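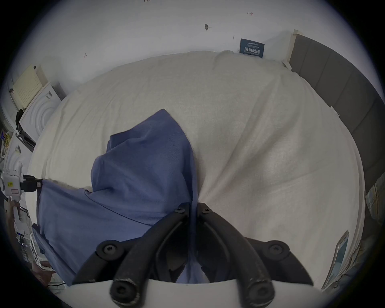
The blue cloth held by one fold, black gripper.

My gripper pair is now good enough to lift cloth, so I want to write down what I changed since April, before I forget it. Some readers asked also for the measures of the fingers. I will put them in a separate post when I have drawn them properly.

For those who are new: I build hand-held grippers, one black and one white. You hold the tool in your hand and you do the work with its fingers, and later I would like an arm to copy the same movements. The arm is still far away. At the moment I am learning what cloth needs from two fingers, and it needs more than I believed.

The first problem was the joints. In the old version I tightened every screw fully, and the fingers moved like an old gate. Gopinath Chettiar, who has the bench beside mine at the Pindcombe workshop, told me to loosen all of them, put one small drop of thread glue, and tighten only until the play is gone. I did this on a rainy evening and it took me 2 hours, mostly because I dropped a washer behind the bench. The movement is much smoother now.

The second problem was the tips. If they do not meet exactly, thick cloth is still fine, but a thin hem slides out. I made a little jig from scrap wood to hold both fingers while I fix the last joint. After this I opened and closed the tool 400 times in front of the television and checked the tips again. They had moved by less than I can measure with my ruler.
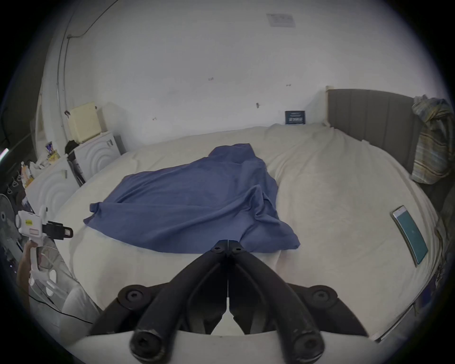
Both grippers at the bed, white one in the left hand.

A bed is a good place for this kind of practice. The cover is soft, so the tips can push down a little under the edge of the cloth without hitting something hard. On my workbench I scratched the tips badly in the first week. The colour of the cloth also helps me, as I can see quickly which edge I am trying to take.

Working with two tools at the same time is harder than I expected. My left hand is slow and it wants to close too early. I found that it is better to take one corner with the left gripper, keep it still, and only then think about the right. When I move both together I pull the cloth into a rope.
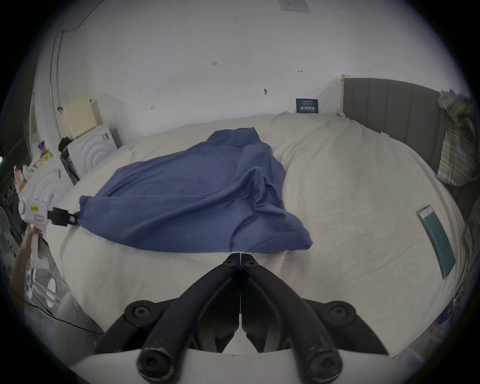
My next job is the spring. I have ordered a softer one from Shetty, a small parts shop, and I hope it will make the handle less tiring. With the present spring my thumb complains after 40 folds. I would also like to try a rubber skin on the tips, but the glue I have does not stay on that plastic. If you know a glue which does, please write it in the comments.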